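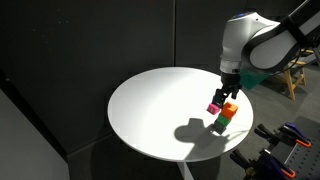

*A round white tabletop, with a robot arm reaching down to it.*

# How Does a Restaurant Know How Much Soup to Make?

Say you run a restaurant. It's ten in the morning, the doors are locked, and you have to decide how much tomato soup to cook. Make too little and the last table gets told, very politely, that there is no soup. Make too much and you'll be eating tomato soup until you turn orange.

So how do cooks decide? They guess. But they guess in a clever way, and it has a grown-up name: **forecasting**. Weather people do it too, with nicer maps.

## Start with the seats

A restaurant called Tunitz has 23 tables. In March it served 938 dinners. That sounds like a lot until you remember that March has 31 days, and that people insist on being hungry on most of them.

Out of those 938 dinners, 395 came with soup. That's a bit more than four out of every ten. So if the cook expects 50 people tonight, she can plan on 21 bowls, plus a few extra for the sort of person who says "I'm not hungry" and then sees somebody else's soup.

## Then look out the window

Soup sells when it's cold and raining. Ice cream sells when it's hot. You knew that already, and nobody had to pay you for it.

Other things are sneakier. A school concert down the road can fill every seat at five o'clock and leave them all empty by seven. A big game on TV keeps people on their couches. Cooks who have been around a while keep a notebook of this stuff, usually with gravy on it.

## Mise en place (say "meez on plahss")

This is French for "putting in place." It means chopping, peeling, and measuring before any customers show up. The onions go in one tub, the carrots in another, and the parsley in a tiny one, looking important.

Soup is a good dish for this, as most of it can be made early. A fried egg can't. If you fried your eggs at ten in the morning and served them at dinner, you would soon have a very quiet restaurant.

## What about leftovers?

Soup that has been chilled quickly and kept cold can often be sold the next day. Bread turns into croutons. Chicken bones go in a pot of water and become stock, and stock becomes (yes) more soup.

Soup that has sat out on the counter all evening goes in the trash. Germs love a warm room as much as you do, and they don't need a spoon.

## Try it at home

1. For one week, write down what your family eats at dinner and how much gets left on the plates.
2. On the eighth day, guess how much of one food will be eaten.
3. Measure it and see how close you came.

If your guess is way off, check whether somebody had a giant snack at four o'clock. It may have been you.

*April 2005*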